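Equipment Review Working Group
Minutes of meeting, Mon 20 April
Held in the upstairs meeting room, Clastevano office

Present: six members. Apologies: two.

1. Minutes of the previous meeting
The February minutes were accepted with one correction. Under item 4, the trial fee should have read as refundable against purchase, not refundable in full.

2. Matters arising
The power board for the trial area has been replaced. The spare key to the store has not been found. Carry over.

3. Trevetti two-arm kit — report on trial
The group is reviewing the Trevetti kit, offered by Flovport on a trial basis, for use in our training rooms. The package covers two arms with two-finger grippers, the cameras, the control software and the task set of plastic plates and toy fruit. Setup help is charged separately.

The trial has used the fruit sorting task from the supplier's booklet. Members who had not seen the kit were shown how the task is started and stopped from the laptop.

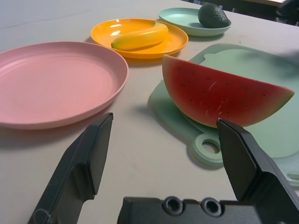

Two members asked whether staff with no programming background could run a session alone. The view of those who have used it is yes for running a saved task, no for making a new one. Flovport offers a one-day course for up to three staff. The price was not in the quote and will be asked for.

3.1 Task set
The supplier's booklet is thin on layout, and it was agreed we should write our own one-page setup card before any wider use.
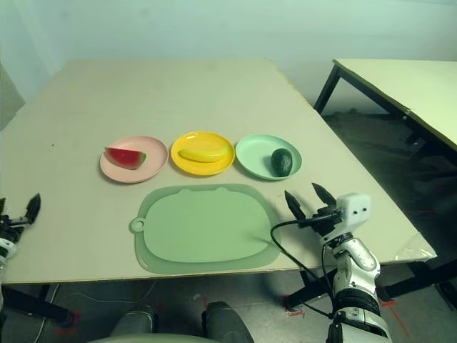 The card should say which item belongs with which plate, so that every session is judged the same way. Wording was discussed at some length. It was settled that the card will follow the matching already in use, with watermelon on pink, banana on yellow and avocado on the pale green plate. The green mat goes in front, on the side nearest the robot. One member would like a harder version later on with mixed colours, and this was left for another meeting.

3.2 Space and safety
The risk assessment for the trial area is in draft. It still needs a section on who may stand where while the arms are powered, and the emergency stop procedure has to be posted on the wall as well as kept in the folder.
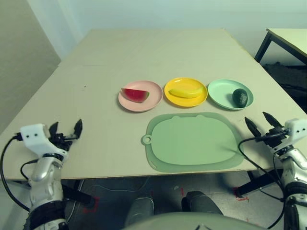 Floor marking was raised, along with the wording of the sign for the door. The present red tape marks are faint and should be redone before visitors come through. Cables are to be looked at in the same job, including the thin one running across the floor by the table. The member looking after the room will get a price for cable covers.

3.3 Cost
Flovport has quoted $2000 for the extended trial, with $100 a month for software support after that. The quote is good for 23 days. Carhuamaca has been asked for a competing quote on a single-arm kit but has not replied. Members felt a single arm would be enough for sorting work, though it would rule out the two-handed tasks the training side has asked for.

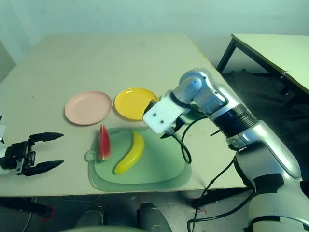 There was some discussion of spare parts. Gripper fingers are sold in pairs and come from overseas, and the quote gives no delivery time. The group wants that in writing before it recommends anything — a kit sitting idle through a booked course would be hard to defend.

Moved and carried: that the trial be extended on the quoted terms, subject to written answers on the course price and on spare parts delivery.

4. Actions
Write to Flovport about course price and spare parts
Follow up the Carhuamaca quote
Draft the setup card and send it round for comment
Finish the risk assessment
Renew floor tape and price cable covers

5. Other business
The projector in the small room is flickering again. A fault has been logged with building services.

Next meeting to be set once Flovport has replied. Meeting closed at noon.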